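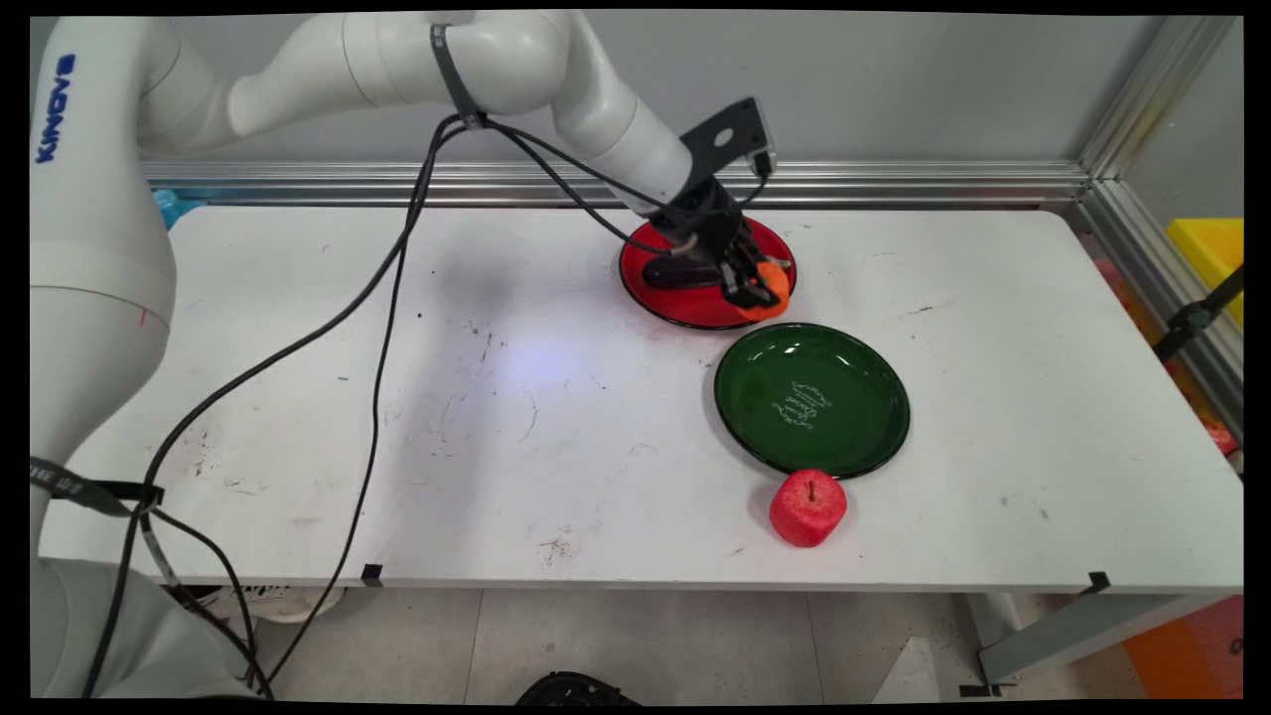 A Kinova arm with its gripper closed around an orange object on a red plate.

Readers who have waited patiently for a new novel from Jaanus Navickas will be glad to hear that the wait is nearly over. The Salt Ledger, his first book in six years, goes on sale in Grotenstead next week, and it is a big, generous, slow-burning story of the kind that used to keep whole families quiet on a Sunday afternoon.

The book is published by Arellano, the small press that has looked after Navickas since his debut, and runs to 310 pages. It follows Marta, a ferry clerk in the harbour town of Remano, who takes over the ticket office from her late uncle and finds that he had been keeping two sets of books. One records the fares. The other records who crossed without paying, and what they promised him in return, and it goes back to a hard winter when half the town was trying to leave and the other half was trying to get home again.

It would be easy to tell you more, and your correspondent is sorely tempted, but a good deal of the pleasure lies in the way Marta goes knocking on doors with the second ledger under her arm. Some of the people in it are delighted to be reminded of what they owe. Some shut the door. One old man, who promised her uncle a boat, has been building it in his barn ever since and is rather cross that anybody should think it late.

Navickas, who is 54, worked on the ferries himself as a young man and says the idea came from a drawer of unclaimed tickets he once had to clear out.

"I kept wondering about the people who had bought them and stayed on the quay," he said, over a pot of tea in the back room at Bisten Books. "I started the novel three times with one of those people and it never went anywhere. Then I tried it from behind the counter, and off it went – I could hardly keep up with it for the first few months."

He wrote the whole of the first draft by hand and threw away a long section set in the capital, which he still misses a little. "There was a very good railway station in it," he said.

The English translation is by Kęstutis Krūmiņa, who has lived in Grotenstead for many years and will be known to a lot of readers from his evening classes at the library. He has done a lovely job. The ferrymen's grumbling comes across beautifully, and the weather, of which there is plenty, never gets in the way of the story.

"The jokes took longest," Mr Krūmiņa said. "There is a quarrel about a goose in chapter four, and I must have rewritten it every week until December. Jaanus was very kind about it, but he did ring up to ask how the goose was getting on."

If there is a grumble to be made, it is that the middle part wanders somewhat, and a few of the neighbours are hard to tell apart until you have met them twice. Stay with it, though, for the last crossing is as fine and as moving as anything Navickas has written, and the closing pages, with Marta alone in the office and the lamps going on along the quay, are well worth a second reading straight away.

Both men will be at Bisten Books on Friday, January 19, 2024, at half past seven, to read from the novel in both languages and to sign copies afterwards. There is room for 60 people upstairs, and seats are free but should be booked at the till. Tea and cake will be served – please bring your own mug if you can.

Recent items
Library reading group picks its spring titles
Bisten Books to open late on Thursdays
Poetry evening moves to the old chapel
Review: a quiet family saga from Arellano
Children's story prize: the shortlist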